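Teaching a Two-Arm Task with Hand-Held Grippers
Project report, second year, Huncombe Technical College
Author: Iddrisu Akpalu
Supervisor: Dr. Ní Chonaill
Submitted Sat 24 February

1. Introduction

In this project I wanted to know if a person can show a two-arm task to a robot without touching the robot at all. The usual way in our laboratory is remote control: the operator moves two small leader arms and the big arms follow. This gives clean data, but it is slow, and new students need long practice before their movements look natural. The other way is that the person takes a gripper in each hand and does the task on the table, while the system records the path and the opening of both grippers.

I compared both ways on one task, which we call the tray task. A small metal tray lies on the table. The right gripper takes it by the rim and turns it, then the left gripper takes the other short side, and both set it down near the front edge of the table. The task is simple for a human. For the robot it is harder, as the tray is low and the fingertips must come to the rim almost flat.

2. Equipment

The work table has a wooden frame and is covered with a blue-gray sheet. At first we used the bare wood, but the tray slid too easily and made a loud noise. The grippers are black and each has its own cable. I would have preferred wireless ones, but the delay in the wireless version was not constant, and the two hands came out of time with each other.

For the recording I used Kanotance, the program written by an earlier student group. It saves both hands in one file with a common clock. I had to change the part which reads the opening of the fingers, because it assumed that both grippers have the same range. Ours do not - the left one closes a little further.

3. Method

All demonstrations were done by me and my project partner Akholm. We started in August with remote control and later continued with the hand-held grippers. In total we recorded 370 demonstrations. Before each one, the tray was placed at a new position in the upper half of the table, with its long side either along the table or across it.

We agreed on these rules for the person who demonstrates:

Begin with the left hand at its corner and keep it still until the right hand has the tray.
Approach the rim from the side and do not come from above.
Do not stop in the middle to think. If you are not sure, cancel the recording.
Keep the cables behind the wrists.
Move at the speed at which the arms can follow.

The last rule was the most difficult for both of us. A hand is much faster than our arms, and when we became tired of the work we also became faster.

4. Results

I rejected 51 demonstrations after looking at the recorded paths. Most of them were too fast, and in the rest the tray had been touched before the fingers were open. Nearly all the rejected ones were from the hand-held method. This does not mean it is a bad method, only that remote control limits the speed by itself and the hand does not.

After training, each model was tested in 18 runs on the real arms. The remote control model was better in the first grip. It came to the rim slowly and rarely pushed the tray away. The model from the hand-held data was better when the left arm had to join, and its movement was more fluent. I believe the reason is that in remote control we waited too long between the hands, and the model learned the waiting too.

One problem I did not solve is the height of the fingertips. In some runs the right arm came 2 mm too low and pressed into the sheet. Dr. Ní Chonaill suggested to calibrate the height of the table at the start of every session, and I recommend this to the next group.

5. Discussion

If I did the project again, I would record the first grip by remote control and the rest by hand, and see if one model can learn from both. I would also check the data on the same day. I waited until a whole batch was finished, so the same mistake was repeated many times before I saw it.

The approach to the rim needs the most care from the demonstrator. The right gripper is turned toward the tray and its white fingertip pad is brought close to the rim, and the left gripper stays near its corner of the table.
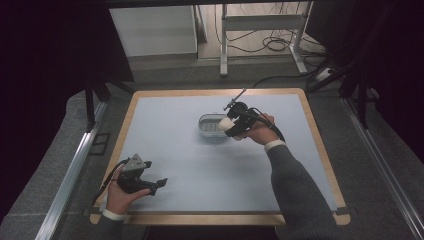
6. Files and thanks

The recordings, the changed version of Kanotance and the list of rejected demonstrations with my notes are in the project folder of the laboratory. The notes are partly handwritten and scanned. I thank Akholm for the many hours at the table, and Dr. Ní Chonaill for reading two earlier versions of this report.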